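Enard Divided Desk Tray, white (item 101)

Home > Desk > Trays and small storage

Sold by Wokdale. In stock, ships from Doherty.

I've been selling desk things for a good while now and this is the one I end up talking about the most, which is a bit silly for a white plastic tray, I know! It has two round wells side by side at one end and one big rectangular compartment below them, the corners are rounded off, and there's no lid and nothing to put together. You take it out of the bag, put it on the desk and start dropping things in it.

I'm Mirjam Trummer, and I write all the pages on this site, so if something is wrong here it's me you want to yell at.

What I use mine for

The left well is paper clips. The right well changes all the time, right now it's erasers and one lonely thumbtack I keep meaning to move (please don't put thumbtacks in an open tray if you have kids around, or a cat like mine). The big compartment takes pens, a short ruler, sticky notes, a phone if you lay it flat, and whatever came out of my pockets when I sat down.

People ask me if it's a food tray. It does look like one, and I've had more than one customer tell me they bought it for crackers and dip. We sell it as a desk tray. It hasn't been tested for food by us, so I can't tell you to eat off it, and I wouldn't put it in the microwave whatever you do. Paint is fine though! A lady who runs an evening watercolor class bought a stack for exactly that, water in one well, a blob of color in the other, and she says it wipes clean if you get to it before the paint dries hard. Leave it overnight and you'll be scrubbing.

Size

It's 300 mm long. I give it in millimeters since that's how it comes from the maker, so for the rest of us call it a little under a foot. Before you order, take a sheet of ordinary letter paper and lay it where you think the tray is going to go. The long side of the sheet is a little shorter than the tray, and you'll know right away if you have room for it next to your keyboard. I got this wrong on my own desk the first time and ended up moving a lamp, a mug and a plant that didn't want to be moved.

Bright rooms, dim rooms

White shows everything. I like that, because I can find the tiny stuff at the bottom of the wells, but you should know it before you buy. In a room with strong ceiling lights a pencil smudge in the big compartment will look at you all day. At home under one lamp I hardly notice. The room at Kostano has fluorescent panels and plain white everything up top, and it's as bright as any office I've stood in, so that's the kind of light to think about if you're ordering for a workplace. 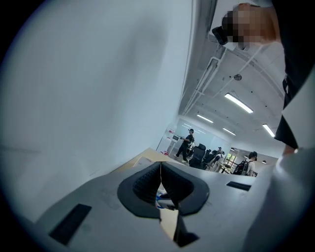
Kostano: white ceiling, light panels, pipes left open to view.

If you're setting up a room like that and you can still pick your furniture, go for something with a bit of warmth in it. A pale wood-grain top is my favorite with this tray. White on white gets lost, white on black looks like a dentist's office to me (sorry, dentists), and on a light tan desk it sits just right. It's only taste. I had a man on the phone last June who wanted it for a bright green table and he sent me the nicest note afterward.

Where to put it

I've tried it in every spot and I keep going back to the same one, on the left, toward the back, with the keyboard to the right of it. I'm right-handed and I write with the keyboard pushed over at an angle, so the tray gets the space my left hand isn't doing much with. If you use a mouse on the right you'll want that side clear anyway. Lefties, flip it all around and tell me how it goes, I only have one left-handed friend and she keeps her pens in a shoe.

The way round matters too. I put the wells away from me and the big compartment close, so that my sleeve doesn't drag through the clips every time I reach for a pen. Some people like it turned sideways along the back of the desk. That works on a deep desk. On a shallow one it pushes everything toward you and you'll be typing on the very edge by lunch.

One more thing on desks with a rounded front edge, like the one at Kostano: don't park the tray right at the front. A curved edge gives you less flat surface than you think, and a tray hanging partly over the curve will tip the first time you lean on it. Further back by the wall it's happy.

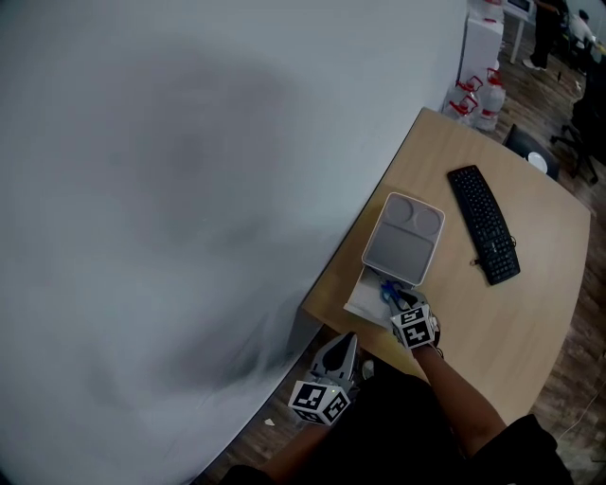 I also keep a bit of paper near the tray, a tissue or a folded sheet, for anything I don't want rolling straight into the wells, and it's handy for sorting. Tip the big compartment out onto the paper, pick out what you want to keep, fold up the paper and throw the rest away. Takes me a minute on a Wednesday morning while the coffee's going, and it's about the only tidying my desk gets.

If your keyboard has a cable, run it behind or under the front of the keyboard before the tray goes down. A cable under the tray makes it rock, and a rocking tray makes a clicking noise that will drive the person next to you up the wall. Ask me how I know.

Cleaning

Warm water, a drop of dish soap, soft cloth. Dry it before the paper stuff goes back in. No scouring pads please, they leave fine scratches and then the scratches hold the dirt and you'll never get it looking fresh again. For ink I use a bit of rubbing alcohol on a cotton ball and it usually comes off. Permanent marker mostly doesn't, so if you label yours, mean it.

Don't leave it on a radiator or on a car dashboard in summer. One of mine went a bit banana-shaped that way and it never came back.

What you get

One tray, white, in a clear bag. The pens, the clips and the desk are up to you!
Pack of 2 if you want one for each end of the desk, or one for work and one for home.
Pack of 6 for classrooms and offices. They come stacked with a sheet of tissue between them.

I get asked for single wells, trays with three wells, trays with a lid, and trays in gray. The Enard only comes this way. I've asked about gray and will keep asking.

Shipping and returns

Orders go out from Doherty, single trays in a padded mailer and the bigger packs in a box. The padded mailer has been fine so far, but if yours turns up cracked, send me a photo and I'll put another one in the mail. You don't have to send the broken one back, I wouldn't know what to do with it.

If you just don't like it, send it back clean in the bag it came in and you'll get your money back, less the postage. If it's had paint in it, it's yours now.

Questions I keep getting

Does it slide? On a smooth desk, yes, a little, when it's empty. Once there are pens in it I don't notice. A couple of those clear stick-on dots under the corners will fix it.

Will it fit in a drawer? Measure the inside of the drawer, not the front. I've had a few come back over that one.

Can I get one well deeper than the other? No, but I like how you think.

Do they stack when they're full? No. Please don't try it with the clips in.

Anything else, use the contact form and put "tray" in the subject so that it ends up in the right pile. I answer most evenings after supper.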